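つくえの上のものしらべ ボトルとふたと、ひきだしの話

Lornton(ロントン)こうさく室だより こどもページ

さて今回はペットボトル。それと、ボトルのまわりにあるもの。ねじのふた、ラベル、すきとおったひきだし、カップ、チャック。どれも毎日見てるのに、なんでそのかたちなの?ときかれると、ちょっとこまる。急ぎ足でいきますよ。しめきりが月曜なので!

よみかた:じゅんばんに読まなくてもだいじょうぶ。すきな見出しから。ためすところは、やってみてから次へ。

■ まず、つくえをよく見る

ものしらべの日は、いつものつくえをかたづけすぎないこと。ぴかぴかにしちゃうと、しらべるものがなくなるから。うちの工作室のつくえは、はば1220ミリ。こどもが両手をひろげると、だいたいはしからはしまで。その上に、のるものぜんぶ。

見るときのコツ。立って見る、しゃがんで見る、横から見る。高いところから見るとふたしか見えないボトルも、しゃがめば首のところがよく見えます。手でさわるのはそのあと。先に目。

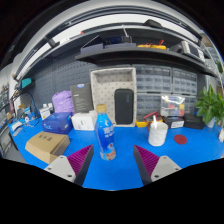

ものをしまう道具には、大きくわけて「見えるしまいかた」と「見えないしまいかた」があります。紙の箱は見えないほう。中になにが入ってるか、字を読むか、あけるかしないとわからない。見えるほうのだいひょうは、とうめいなふくろ。ぜんぶまる見え。そのまん中にあるのが、つくえのおくにならんだ灰色の部品ケースで、ひきだしのところだけ光をとおすようになってます。はっきりとは見えなくても、色やかたちがぼんやりわかれば、さがすのはずっと早い。ねじかな?ちがうな、じゃあとなり、というふうに。白い穴あきのものいれも、かべがてんてんの穴になっているタイプ。穴があるとかるいし、空気もとおる。ただし穴より小さいものを入れると落ちます。ビーズはだめ。やりました、わたし。

しまいかたのきまりは工作室ごとにちがっていて、うちでは「小さいものほど、しきりの多いところへ」。紙に書いてはっておくと、はじめて来た子でもわかる。

■ ボトルが立っていられるわけ

ボトルは細長い。細長いものはたおれやすい。なのに立つ。なんで?

こたえは、おもさのまんなか(重心、じゅうしん といいます)。中に水がたっぷり入っていると、ボトルぜんたいがおもくなって、指でちょんとつついたくらいではたおれない。からっぽだと、ふうっと息をふいただけでもあぶない。

では、たっぷり入れるのがいちばんたおれにくいのか。そこがおもしろいところで、半分よりすこし少ないくらいのほうが、かたむけてももどってきやすい。水がひくいところにかたまって、重心が下にくるから。上まで入れると、おもいけど、重心も高くなる。

ためしてみよう。同じボトルを2本。かたほうはいっぱい、もうかたほうは三分の一くらい。下にタオルをしいて、ゆっくりかたむけて、どこでたおれるかくらべる。ふたはきつくしめること!しめわすれたら、つくえが海になりまます。

そこのかたちも見てください。うらがえすと、花みたいにでこぼこしたそこがあります。あれは炭酸のボトルに多い。炭酸は中からぐいぐい押してくるので、まったいらなそこだと外にふくらんで、まるくなって、立てなくなる。花のかたちなら、押されても足がのこる。お茶や水のボトルは、もっとたいらなそこが多いです。家にあったら見くらべて。

■ からだの線と、でこぼこ

水のボトルの横には、みぞがあったり、くびれがあったり。かざり?すこしはかざり。でも大事な仕事もあります。

紙を1まい、手にもってみる。ぺろん、とまがる。じゃばらに折ってみる。こんどはまがらない(折り目と同じむきには)。うすいものを強くするには、でこぼこにする。これ、いろんなところで使われてるわざです。だんボールの中のなみなみも同じ。トタン屋根も。横にぎざぎざの入った使いすてカップもそう。

ボトルはうすいほうが材料がすくなくてすむ。でもうすいとへこむ。だからみぞを入れる。手でもったとき、すべりにくくもなるし。

ためすなら、カップがかんたん。つるつるのカップと、ぎざぎざのカップを横から親指でそっと押してみる。つぶさなくていいですよ、そっと。どっちが先にへこむか。先に予想を書いてからね。予想を書かないで実験すると、あとで「はじめからそうだと思ってた」って言いたくなっちゃうので。

■ ラベルは服みたいなもの

ボトルのまんなかには、ふつうラベルがまいてあります。まきかたは二とおり。

ひとつは、帯みたいにくるっとまいて、のりでとめる。はしっこをさがすと、かさなっているところがあるはず。もうひとつは、つつのかたちのうすいフィルムをかぶせて、あたためて、きゅっとちぢませるやりかた。こっちはボトルのくびれにもぴったりそう。ミシン目(点々の切れ目)がついてて、そこからびりっとはがせるのも多いです。

字は、遠くからも読めるように大きく。でもボトルはまるいから、横長のことばは、はしっこがうしろにまわって見えなくなる。だから、ひとつひとつの字を大きくしたり、たてにならべたり、うらとおもてに同じ字を入れたり。漢字はべんりで、ひとつの字でも意味がわかる。たとえば、下の青いラベルのボトルに書いてある「雅」。音よみで「ガ」、みやびという字です。上品できれい、という意味。白い字を青の上にのせると、くっきり見える。黄色の上の白だったら?ほとんど見えない。色のくみあわせも、ラベルをつくる人の大事なしごと。

工作室によく来るロスティスラフ・フツリャクさんは、ラベルのデザインをむかしやっていた人で、こう教えてくれました。「まず、自分のからだをボトルのまわりで一周させてごらん。どこから見ても半分しか見えないんだよ。だから半分でわかる絵にする」。なるほど。半分でわかる絵!むずかしい宿題だ。

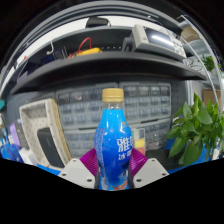
■ ふたは、らせんのすべり台

ふた。ちっちゃいけど、いちばんよくできてる部品だと思う。

ボトルの口のところに、ぐるっとななめの線がでっぱっています。これが「ねじ山」。ふたの内がわにも同じような線。まわすと、ふたがななめの線にそってすべっていって、だんだん下におりる。すべり台をボトルにまきつけたところ、と思えばいいです。

まっすぐ上から押しこむふたもあるけど、ねじのほうが、よわい力でぎゅうっとしまる。ながい坂をゆっくりのぼるのと、がけをよじのぼるのと、どっちが楽?坂のほう。そのかわり、きょりは長い。ねじも同じで、まわすきょりが長いぶん、力が小さくてすむ。

紙でたしかめられます。
いち、紙を三角に切る。直角のある三角。
に、いちばん長いななめのふちに、色えんぴつで線をひく。
さん、えんぴつに、三角のたてのふちからくるくるまきつける。
線がらせんになって、ほら、ねじ。

ふたのまわりには、こまかいたての線がたくさんあることが多い。さわるとぎざぎざ。あれはすべりどめ。ぬれた手でもまわせるように。つるつるのふただったら、おふろあがりにジュースがのめない。大事件。

それから、あたらしいボトルをあけるとき、ぱきぱきっと音がするでしょう。ふたの下に輪っかがついていて、細いはしでつながってる。はじめてまわしたときに、そのはしが切れる音です。切れていたら、だれかが先にあけたしるし。だから買ったばかりのボトルでぱきっといわなかったら、おとなに言うこと。のまないで。

ふたの色はなんでもいいのかというと、なんでもいい、みたい。白が多いけど、緑や青、金色もある。金色は、ボトルの色が青だととくに目立つんですよね。温度や味で色をかえてるところもあるので、お店でならんでるのを見ると楽しいです(さわらずに!)。

■ 青い水はほんとうに青い?

クイズではないけど、考えてみて。コップの中が青く見えるとき、その青はどこからくるのか。

水が青い、ということもある。絵の具をとかしたときとか。いれものが青い、ということもある。とうめいな水でも、青いいれものに入れたら青く見える。それから、うしろが青い、というのもある。青いつくえの上にとうめいなコップをおくと、コップの中まで青っぽくなる。

見わけるには、いれものをかえてみる、おく場所をかえてみる。白い紙の上にうつして、それでも青かったら、うしろのせいではない。ひとつずつかえるのがこつです。いっぺんにふたつかえると、どっちのせいだったかわからなくなる。科学の人はみんなこれをやってます。

そして大事な約束。なにが入っているかわからないボトルは、のまない。においをかぐのも、顔をちかづけないで。のみもののボトルでも、工作室やガレージにあるものは、中みがちがうことがある。色がきれいでもだめ。きいてから。

■ にぎるって、むずかしい

ボトルをもちあげるとき、手はなにをしてる?ちょっとゆっくりやってみて。

まず、りょうがわからはさむ。つぎに、ぎゅっとする。それから上へ。ぎゅっが弱いと、すべって落ちる。強いと、へこむ。そのあいだの、ちょうどいいところを手がかってにさがしてくれてます。すごい。

ここで助けになるのが「まさつ」。こすれあうものどうしが、すべるのをとめようとする力です。指のはらには、しもんがある。くつのうらのみぞも、ゴムてぶくろのぶつぶつも、すべりにくくするくふう。

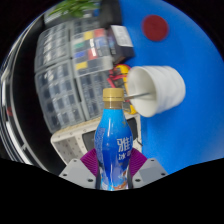
じっけんその2。まずは、かわいたタオルで手をよくふいてからボトルをもつ。つぎに、手にせっけんをちょっとつけてもつ。たぶん、つるん。それから輪ゴムをボトルの胴に何本かまいて、またせっけんの手で。どう?輪ゴムがあるだけで、ぜんぜんちがうはず。ビンのふたがあかないとき、輪ゴムをまくとあく、というのも同じりくつです。おうちの人があかないーって言ってたら、教えてあげて。

もつ場所もかえてみましょう。ふたの近くをもつと、下がぶらんとゆれる。まんなかだと安定。下のほうだと、あたまが重くてぐらっ。ここでもさっきの重心が出てきます。水をへらしたら、いちばんもちやすい場所もかわる。しるしをつけて記録しておくと、あとで見かえせます。

はかりがあったら、重さもはかって。水は1ミリリットルで1グラム。工作室のはかりではかったら、のこりの水が295グラムでした。ということは295ミリリットル。大きい2リットルのボトルだと、水だけで2000グラム。かた手でもつと、うでがぷるぷるします。やってみたい人は床にすわってどうぞ。

■ カップとスプーンのなぞ

カップにスプーンをさして立てておくと、カップごとたおれることがある。長いスプーンで、かるいカップだと、とくに。スプーンの上のほうがカップのそとに出っぱると、そっちがわに重さがかたよるからです。

たおさない方法。みじかいスプーンにする。水を入れる。カップの下を広くする。どれでもいい。クレセンシオ・エスキベルさん(工作室のそうじ名人)は、カップの中に小石をひとにぎり入れて、ペン立てにしていました。なるほど、下がおもい。しかもペンが小石にささって、ぐらぐらしない。

まねするときは、石はあらってかわかしてから。そのまま入れて、カップのそこがどろどろになった子がいます。

■ チャックはどうやってくっつく?

筆箱やポーチのチャック。よく見ると、小さい歯が右と左にずらり。まんなかのつまみ(スライダーといいます)の中は、Yの字のとおり道になっている。上にひくと、右と左の歯がななめに入ってきて、たがいちがいにかみあう。下にひくと、つまみの中のくさびのかたちが、歯をおしひろげる。

手だけで歯をかみあわせようとしても、まず無理。角度がむずかしい。つまみはその角度を、いつもおなじにしてくれる道具なんです。

チャックがひっかかったときは、ひっぱらない。もどす。布をかんでないか見る。えんぴつのしんを歯にぬると、すべりがよくなることも。服がよごれるので、ぬりすぎ注意ね。

■ かたづけまでがものしらべ

おわったら、もとの場所へ。水はながしへ、ボトルは中をすすいで、ふたとラベルをはずす。町によって分けかたがちがうので、ごみのひょうを見てください。ふたとボトルは、たいてい材料がちがいます。ふたは水にうくものが多くて、ボトルのほうは、切ったかけらを入れるとしずむ。ボールに水をはって、ぽちゃん、でわかる。切るのはおとなにたのんで。はしがするどい。

輪ゴムは輪ゴムの場所。タオルはほす。小さい部品は、しきりのあるひきだし。どのひきだしかわからないものは、むりにしまわず、おさらにのせておいてください。夕方にまとめて見ます。

■ ことばメモ

重心:そのものの重さのまんなか。ひくいほど、たおれにくい。
ねじ山:ねじの、でっぱった線のところ。
まさつ:すべるのをじゃまする力。
スライダー:チャックのつまみの部分。
ミシン目:紙やフィルムを切りやすくする点々。

次回は、はさみ。3月号にのせるよてい。持ち手の輪っかの大きさが左右でちがうはさみ、家にあったらさがしておいてくださいね。感想は工作室の入り口の箱へ。名前はひらがなでもいいです。えんぴつは箱のよこにひもでつるしてありまーす。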